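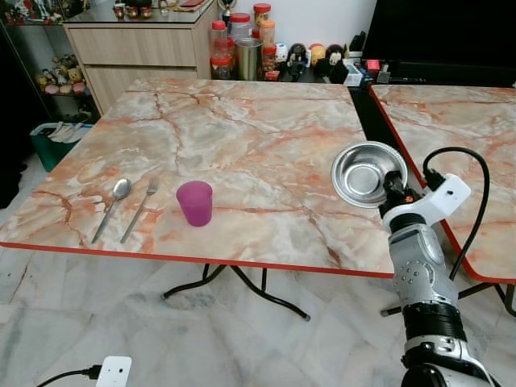 Zalewska Homes opens the doors at Farus Court

Plunbridge, 5 December 2018 – I've been selling and renting homes in Plunbridge for 21 years, and I can't remember looking forward to an opening this much! Farus Court, our new apartment building on the Zemonville side of town, is finished, and we start showing it to renters this month.

The building has 226 apartments, from studios up to three bedrooms, spread over nine floors. Every one of them has its own washer and dryer (I fought hard for that, having hauled plenty of laundry down plenty of stairs in my time). Heat and water are included in the rent. Parking is in the covered lot behind the building, and you can walk to the Zemonville train station in six minutes if you cut through the park.

We've kept the leases simple. You can sign for six months or a full year, the deposit is one month's rent, and cats and dogs are welcome on every floor. Nine of the ground floor apartments have step-free entrances and wider doorways, and we're holding those for people who need them until the end of December.

My colleague Konrad Brzozowska will be running the leasing office, just inside the main entrance, and he's the person to talk to about move-in dates, storage lockers or bringing a piano (yes, he's already been asked – twice). Evening tours are fine too, just call ahead so he can keep the lights on for you.

So come by, open the closets, try the showers, stand on the balconies and see what you think. I'll be there most afternoons and I'd love to say hello!

Stanisława Żak
Director of Rentals, Zalewska Homes

Press contact: Stanisława Żak, Zalewska Homes leasing office, Farus Court, Plunbridge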